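Triltlow 组合沙发与软垫 使用手册
第 9 章 软垫上的布料整理

适用范围

本章说明怎样在铺好的软垫上面整理布料,包括毛巾、薄毯、针织上衣和随产品一起交付的盖布。软垫和沙发的安装请看第 3 章,软垫外套的拆洗请看第 8 章。如果您的产品是 Gelach 型(没有靠背),9.5 里关于靠背的内容您可以跳过。

本章于7月16日修改过一次。修改的地方是 9.3 的第 4 步和 9.4 的注意事项。旧版本中写的“用力甩开”已经删除,请不要再按照旧版本操作。

9.1 开始以前

请先检查下面的各项:

1. 软垫已经放平,四个角都没有翘起。
2. 软垫外套的拉链完全拉上,拉链头已经收进布边里面。
3. 垫面上没有硬的东西,例如钥匙、衣架、笔。
4. 要整理的布料已经完全干燥。
5. 您的手是干净的。戒指上如果有突出的部分,请先取下来。

说明:软垫外套有一些皱纹,这是正常的,不影响整理。在第一次使用后的几天里,皱纹会比较多。您可以用手掌从中间向两边抚平,不需要使用熨斗。

注意:请不要在软垫上使用蒸汽。外套下面的填充层吸收水汽以后,很难完全变干。

9.2 给布料分类

不同的布料,拉开和折叠的方法不一样。请先分成下面几堆,再开始工作。

毛巾类:表面有绒毛,厚度比较均匀,四条边都是直的。

针织类:有弹性,常常带有罗纹边和缝线。上衣和薄的针织毯属于这一类。

盖布:面积最大,用来盖住软垫或者靠背。请放在最后整理。

如果您不能确定一块布属于哪一类,请轻轻拉它的一条边,然后放开。布边马上缩回去的,请按针织类处理。

颜色相近的布料容易混在一起。Jaqueline Camacho 负责本手册的试用,她建议把深色和浅色的布分别放在软垫的两头。这个方法不是必须的,但是在布料比较多的时候很有用。

9.3 把拧在一起的布料打开

布料从篮子或者洗衣袋里拿出来的时候,常常已经拧成了长条,角也藏在里面。直接折叠会留下很深的折痕。请按照下面的顺序打开:

1. 把布料放在软垫的中间,离每一条边都留出一点距离。
2. 找到一个角。找不到角的时候,先找到一条边,沿着这条边用手指慢慢移动,一直到角的位置。
3. 用一只手夹住这个角,另一只手夹住布料的另外一端。夹的地方要小,两三个手指的宽度就够了。
4. 两只手同时向左右慢慢移动,让布料在两只手中间拉开。感觉到轻微的阻力时请停下来。
5. 看一下布料是向哪个方向拧的。保持左手不动,右手向相反的方向转动,一次转半圈。
6. 每转一次,把布料放低,让它碰到垫面,再提起来。中间的褶皱会自己松开一部分。
7. 重复第 5 步和第 6 步,直到布料不再是管子的形状。
8. 把布料平放在垫面上,从夹住的那个角开始,用手掌向对面的角抚平。

说明:第 3 步里面“另外一端”不一定是另外一个角。布料拧得很紧的时候,先夹住中间露出来的部分也可以,打开一些以后再换位置。

说明:换位置的时候,请让一只手一直夹着布料。两只手都放开,布料会重新缩成一团,您就要从第 2 步再开始。

注意:针织类的布料不要夹在缝线上,也不要只夹罗纹边。缝线受力以后会变形,罗纹边会变松。请夹在离缝线有一点距离的布面上。

注意:打开布料时,请不要跪在软垫的边上。软垫的边缘比中间软,身体容易滑下去。

9.4 折叠

毛巾类

1. 让长边和软垫的前边平行。
2. 左边向右折,两个短边对齐。
3. 从折线开始向外抚平,赶出里面的空气。
4. 再从下向上折一次。
5. 有标签的一面放在里面。

针织类

1. 有袖子的,先把袖子平放在两边,正面朝下。
2. 两边向中间折。袖子跟着布面一起折进去,再向下理直。
3. 从下摆向领口的方向折,折两次或者三次都可以,看您的柜子有多深。
4. 翻过来,让正面朝上。

没有袖子的针织毯请按毛巾类的方法折叠,但是不要压平折线。

盖布

盖布请由 2 个人一起折。两个人面对面站在软垫的两边,各自拿住两个角,先对折一次,然后由其中一个人走向另外一个人。折好以后的宽度请不要超过 620 毫米,这样才能放进 Lozano 储物箱。宽度超过的时候,请重新打开,把第一次对折改成三折。

注意:盖布不要在地面上折叠。混凝土地面和没有涂层的地面都会磨坏布边,灰尘也会粘在布的背面。

一个人也可以折盖布,只是需要的时间比较长。请先把盖布的一半铺在软垫上,另一半让它从后面垂下去,然后一段一段地拉上来折。

9.5 暂时放置

还没有折好的布料,可以搭在沙发靠背的上面。请遵守下面几点:

1. 一个位置只搭一块布。
2. 布料向前垂下的部分不要碰到垫面,否则抚平别的布时会把它带下来。
3. 不要盖住靠背下面的产品标签。服务人员需要读标签上的编号。
4. 颜色深的新布料,在第一次洗涤以前,请不要接触浅色的垫面外套。

说明:靠背的布面可以承受几块毛巾的重量,但是它不是晾衣架。湿的布料请放到别的地方晾干,干了以后再拿回来。

9.6 常见的问题

布料拉开以后,中间还是往下垂。
这是布料自己的重量造成的,不是错误。请把它放低到垫面上再抚平,不要再增加拉力。

软垫外套跟着布料一起移动。
请检查外套下面的固定带是不是已经扣好(看 3.6)。绒毛比较长的毛巾也会带动外套,请把毛巾提起来一些再移动。

针织上衣的一边比另外一边长。
大多数情况是在第 4 步的时候拉得太多了。请把上衣平放一个晚上,不要挂起来。第二天再折。

找到的角总是同一个角。
请在第一个角上放一个手指,从这里沿着布边走,遇到的下一个角才是您需要的。

垫面上有蓝色的绒毛。
用粘毛滚筒清理。不要用硬的刷子。

9.7 参考图

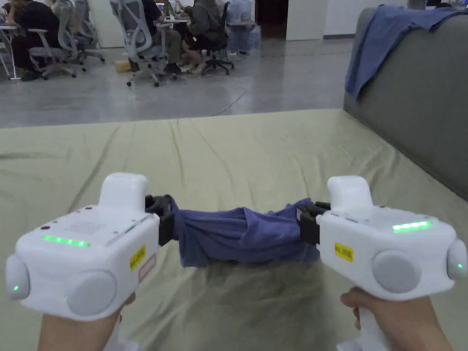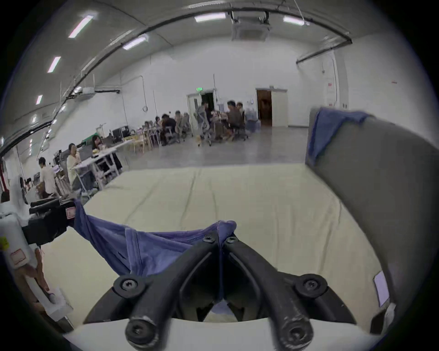
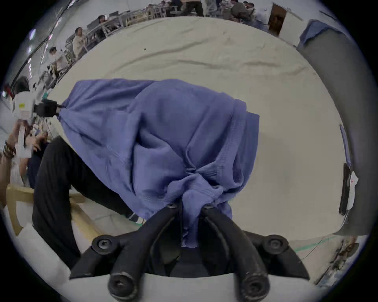
图 9-1 至图 9-3 蓝色系布料在两个夹点之间拉开(参考 9.3,第 3 步和第 4 步)

9.8 整理完成以后

1. 把折好的布料从软垫上拿走,先拿上面的,再拿下面的。
2. 检查垫面上有没有留下别针、纽扣或者线头。
3. 用手掌抚平外套。拉链头如果露出来了,请收回去。
4. 盖布放进储物箱的时候,折线朝上。
5. 如果接下来很长时间不使用软垫,例如从 12 月开始的假期,请把一块干净的盖布铺在上面,四边向下垂的长度大致一样就可以。

中文文本:Lợi Lưu
技术校对:Euan Urquhart
如果您发现文字里有不清楚的地方,请写信给 Derkgate 的手册编辑 Huguette Chisholm,并写明章节的编号。

下一章:第 10 章 储物箱的安装和移动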